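Tratthorpe Household Electricity Diary: data card
Release 2, 12 September 2026
Maintained by Joelle Shboul. Corrections by Rasmus Tamošiūnaitė.

What the file holds

There are 3488 rows, each one a diary entry from a household in Tratthorpe. An entry says what was plugged in, in which room, and for how long. The households wrote them by hand and we typed them up. There was no metering of any kind, so if you came for measured consumption you are in the wrong place.

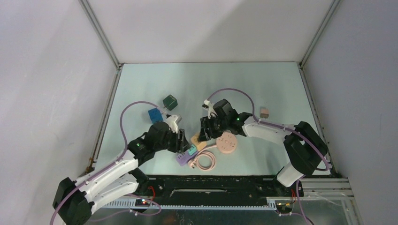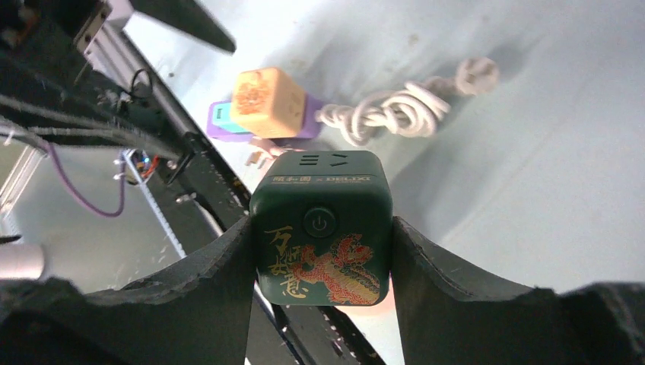 We asked 400 households to keep a diary. The first release called this "a representative picture of home electricity use", and I have taken that phrase out. People who agree to write down every time they boil a kettle are not like their neighbours. They are at home more, they own more pens, and I suspect they already had views about standby power before we knocked.

Columns

house_id: a number we gave each household. It has nothing to do with the address.
room: free text, tidied. "Lounge", "front room" and "living room" were merged. "Back room" was left alone, as we could not agree what it meant.
appliance: free text, tidied less than it should be.
minutes: whatever the household wrote. Blank if they wrote nothing.
shared_socket: yes, no or blank. Yes means the household said the appliance was on an extension or adaptor with something else.
typist: JS or RT.

Things I do not trust

The minutes column is full of 30s and 60s. Very few people vacuum for exactly half an hour. Treat it as short, medium or long and you will do less harm.

Fridges are badly under-reported. Many households never listed one at all, presumably on the grounds that it is always on and so is not "used". Please do not publish a chart showing that Tratthorpe has no fridges. Somebody has already sent me one.

The shared_socket column changed meaning halfway through. The early diary sheet asked "Is this on an extension lead?" and the later one asked "Does this share a socket?" Those are different questions and we put the answers in one column. Rasmus thinks the effect is small. I have asked to see why he thinks so and am still waiting. Until then, leave the column out of anything that matters.

Phone chargers are recorded either as the charger or as the phone, and in a few diaries as both, one after the other, with the same minutes. We removed the plain duplicates by hand in April and will have missed others.

What changed since release 1

Drilus and Weltov, the 2 streets typed last, had their house numbers swapped. Fixed.
Blank minutes were being stored as zero. Fixed, and any average worked out from the old file is wrong.
The "energy score" column is gone. It was a sum of guesses multiplied by another guess.
The Akbulut Road diaries are back in. They had been dropped for bad handwriting, a poor reason to lose a street.

Uses

It is fair to use this for looking at which appliances people remember, and how they name them. It might help you word a better diary sheet. I would not use it to estimate bills, to compare streets, or to say anything about saving energy. One earlier write-up claimed that keeping a diary made people use less. There was no comparison group and no meter, so I do not see how anyone could know.

Files

diary.csv, the rows.
rooms.txt, the list of merged room names.
sheets.pdf, 3 pages, with both versions of the diary sheet and the notes for households.

Send corrections to Rasmus with the house_id and the row as it stands. "The kettle numbers look off" is probably true but we cannot act on it.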